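**Ticket 161: drawer of the small wooden box does not stay closed**
Status: open, waiting for reply
Product: Rodov box with drawer, bought together with the cup, the tray and the blue piece
Shop: Pondport
Priority: low

Hello,

I write about the wooden box from the Rodov set. The drawer comes forward by itself after I close it. It does not fall out, it only moves a little and then it stops. I measured the gap with a ruler and it is 4 mm each time. The other pieces of the set are fine and I do not want to return them.

Before writing I read the Pondport help page about drawers. It says to check that the drawer is empty and that the box stands on a flat place. The drawer is empty. For the place I was not sure, so I put all the pieces in one row at the back of the table, with the white board in front. 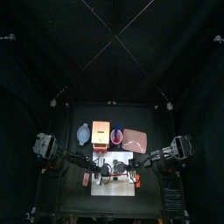

I closed the drawer 12 times with one finger, always slowly, and wrote the result after each time. In nine cases it came forward again. In three cases it stayed, and I could not find what I did differently. When I close it fast it comes back more, but I think this is normal for such a light drawer.

**What I tried first**

- Turned the box upside down and shook it. A little wood dust came out, no loose parts.
- Took the drawer out and wiped the inside with a dry cloth.
- Put the drawer back and checked that it is not upside down. It goes in only one way.
- Looked at the bottom of the box for a high corner. I could not feel one with my hand.

After the cleaning the drawer runs easier. I am afraid it made the problem worse, because now it has less friction to hold it.

**Second check, the table**

Your first answer asked if the table can be tilted to the front. I put a spirit level on it in both directions and the bubble was in the middle. Then I placed the level on top of the box, and there the bubble went a little to the back. So the box leans away from the drawer side, and the drawer should want to close, not to open. I repeated this with the level turned around, in case the level is wrong, and I got the same. 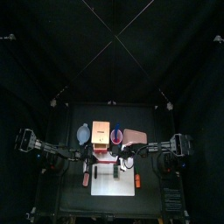 I also changed the distance between the pieces. I had an idea that the cup was touching the side of the box and pressing on it. I moved the cup away by two fingers and there was no change. The blue utensil is quite long for this cup, so I took it out too during the test. Also no change. I mention it only so you do not need to ask.

You asked for the number on the underside. I found no number on the box. There is one on the paper that came with the tray, but the corner is torn and I can read only the word Rodov.

**Third check, the drawer itself**

I tested the drawer outside the box. It lies flat on the white board and does not rock. The back wall of it has a small rough place on the left, which I feel with a fingernail. I suppose this place touches the inside of the box and pushes the drawer forward again, like a very weak spring.

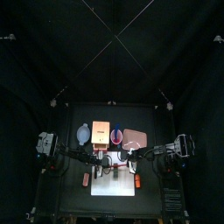
*Log kept by the Vidal desk, October 8, 2023*

The rough place is probably the reason. I put a thin strip of paper behind the drawer and closed it. The strip on the right side came out free and the strip on the left side was held. I did this again with new strips and it was the same side.

I have 80 grit sandpaper in the house, but it seems too coarse for such a small surface and I am worried to take off too much. Please tell me which one is right. If the sanding ends the guarantee, please say this also, and I will wait.

**Answers to your other questions**

*Is the drawer swollen?* I do not think so. It goes in without force.

*Was the box stored in a humid place?* It was in its package from May until I opened it. The room was dry, but I did not measure it.

*Does the tray show the same problem?* I do not understand this question, the tray has no moving part. Maybe it was meant for another ticket. 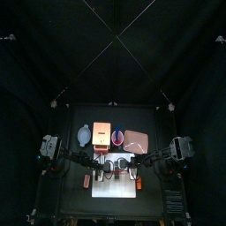 *The set near the center of the table, white board in front.*

**What I ask for**

A new drawer would be enough, I do not need a new box. If single drawers are not in stock, I can do the sanding with your instruction. Please keep the ticket open until I tried it. I will repeat the same test of closing it with one finger and write the result here under the old one, so both are in one place.

Thank you for the patience with my long message.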